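Donations and the Sharing Shelf: Frequently Asked Questions
Nerthorpe Community Rooms

Last updated 20 Dec 2022

What is the sharing shelf?

It is a set of open shelves on castors where people leave household things they no longer need and other people take them home. There is no charge and no membership. You don't have to give something to take something.

When can I drop things off?

Any time the building is open. Please check the opening hours on the home page before you set out, as they change in February when the evening classes start again. Don't leave bags outside the front door. They get rained on and we end up paying to have them taken away.

What can I bring?

Clean, working things that one person can carry. Soft toys, small boxed games, kitchen bits, scarves, bags, unopened toiletries and stationery all go well. Books go to the book swap at the Gondton branch, which has the room for them.

What can't you take?

We can't accept:
Anything with a mains plug
Opened food or opened toiletries
Knives, tools with blades, or medicines
Car seats, cycle helmets and cot mattresses
Glass that isn't wrapped
Furniture of any size

If you're not sure, ask at the desk before you unload the car.

Do soft toys need a safety label?

Yes. We look for a CE or UKCA mark on the sewn-in label, and toys without one go for textile recycling. Please wash toys before you bring them and let them dry right through. Button eyes should be firmly fixed.

Where should I put things on the shelf?

There are three levels. Toys are best on the top one, where they can be seen from the doorway. The middle one is for cloth, bags and small boxes. Bottles and anything heavy go at the bottom, because the unit is on wheels and tips more easily when the weight is high up.

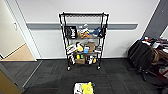 Boxes should stand upright with the name facing out, so that people can read it without pulling everything forward. Fold cloth items if you can. If a level is full, leave your things at the desk and we will put them out when there is space – please don't stack on the floor, as the walkway has to stay clear for wheelchairs and prams.

How much can I bring at once?

One carrier bag per visit. If you are clearing a house, get in touch first and we'll agree a day. We were given 716 items over the past year and most of the trouble came from large loads arriving without warning.

How much can I take?

Take what you will use. We ask people to stop at 10 items in a week, and to leave things for others if they plan to sell them.

Can I reserve something?

No. We don't hold items or take requests by phone. You can write what you are looking for on the wanted list at the desk, with a first name and a number, and anyone who has one to give can ring you.

What happens to things that aren't taken?

Each item gets a month. After that, toys and clothing go to the Groketti charity shop, and cardboard and paper are recycled. Broken things are thrown away.

Can I have something back if I gave it by mistake?

If it is still there, yes. Tell the desk what it is and when you left it. We don't record who takes what, so we can't trace anything that has gone.

Can children use the shelf?

Yes, with an adult. Please don't let them climb on it or push it. The wire shelves are not made to be stood on.

Is there another one nearby?

The Kinoshita Hall has a smaller shelf, mostly for baby things and maternity clothes. It keeps its own hours and rules.

Who do I contact?

Nuwan Bhuiyan looks after the shelf. Leave a note at the desk or use the form on the contact page, and allow a few days for a reply.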